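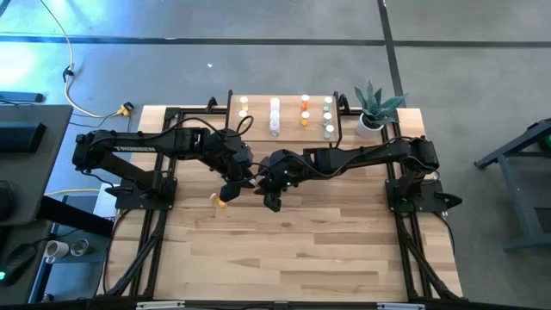

¿Cómo ordenáis los botes de pastillas en casa sin volveros locos?

Zsófia Sárközi
He heredado la intendencia del botiquín familiar y lo llevo con más entusiasmo que método. He puesto una tabla de madera en alto, al fondo de la mesa, y voy colocando los botes por colores: amarillentos, blancos, naranjas y verdosos. Queda precioso. El problema es que mi padre toma cosas de tres colores distintos y se pasa el desayuno jugando al ajedrez. ¿Los ordeno por persona, por hora o lo dejo en manos del destino? La balda está a la vista, junto a una suculenta que recibe más cuidados que todos nosotros.

Brison
Por persona, siempre. Y dentro de cada persona, mañana delante y noche detrás. El color del bote no dice nada de lo que lleva dentro, así que ponle a cada uno una etiqueta grande con el nombre y la hora. No cambies las pastillas de envase, por mucho que te combinen mejor. Otra cosa: si la mesa está cerca de una ventana, busca un armario. A muchos medicamentos les sienta mal el sol, y el prospecto suele decir cómo guardarlos. Si hay niños de visita, armario alto y cerrado. Los caducados, al punto de recogida de la farmacia.

boros_3576
yo los tengo todos en una caja de galletas y sigo vivo

Pandumeck
Pastillero semanal y a otra cosa. El mío costó 5 euros. La suculenta riégala menos.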